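Neighborhood App Kudo Caps Group Posts, and Posavier Finds Something New to Argue About

By Etenesh Weldu
February

Kudo, the neighborhood social network that most people in Posavier joined to sell a couch and never managed to leave, has put a daily limit on how often a member can post to a local group. The limit is 11. The reaction suggests that for a certain kind of member, 11 is what used to happen before breakfast.

The change went live on Sunday without much ceremony. Members of the main Posavier group opened the app to find a small gray counter beside the text box, ticking down with each new post. Replies are not counted, which explains why a thread titled "Lawn chairs, free" had collected 673 comments by the evening, only two of them on the subject of lawn chairs.

Prurance, the company that owns Kudo, says the limit is meant to help quieter members get noticed. In a notice pinned to every group, it said that a small number of accounts were producing most of the posts in many towns and that newcomers were scrolling past the same few names and giving up. The notice did not say who those accounts were. In Posavier it didn't need to.

Birdie Mbeki has run the local group for six years and described her Sunday as "long." She was sent 400 private messages about the counter, she said, most of them from people who wanted her to switch it off. She can't. Group moderators have no control over the limit, a fact she put in a post of her own, then in a second post, and then in a third one in capital letters.

"That's three of my 11 gone," she said. "And then someone asked me to switch it off." 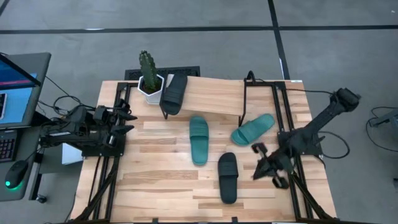 A potted cactus near the back edge of a wooden tabletop, between two black robot arms.

The free-items section has turned out to be the sore spot. Under the new rules, each item listed separately counts as one post, so anyone emptying a garage has to choose between spreading the job over several days and writing a single listing of heroic length. One member chose the second option on Sunday afternoon. It began with a waffle iron, moved on to drapes and paperback westerns, and ended, many screens later, with the waffle iron again.

Others have found a way around the problem by asking relatives to post for them. Several Posavier households that had gone years without a teenager on Kudo now have one, and the teenagers appear to be charging for it. One was offering to post "anything except politics" for two dollars, or three with a photo.

There is also the matter of lost pets. Kudo says posts marked as urgent are exempt from the count, and that includes missing animals, road closures and power outages. By Sunday night the urgent label had been applied to a casserole recipe, a complaint about leaf blowers and a poll on whether the bakery's new rolls are smaller than the old ones. (They are, according to the poll, though the bakery has asked for a recount.)

Some members have said they will move to Pilta, a rival app with no posting limit and, so far, not much posting. Its Posavier group had a good weekend all the same and now stands at 813 members. A look through it on Sunday night turned up a long welcome thread, a longer thread about how much nicer everyone is on Pilta, and the start of a dispute over who should be in charge.

Mbeki said she has no plans to follow them. She has noticed that the Kudo group is easier to read than it was last week – she got to the bottom of the page for the first time in years and found a notice about a choir that had been looking for altos since the fall. She passed it along to a neighbor who sings.

Prurance says it will look at the numbers in the spring and may raise or lower the limit town by town. Members who want to have a say can fill out a feedback form in the app's settings menu. The form accepts one response per household, and complaints about that have already started in the comments under the lawn chairs, which have been picked up.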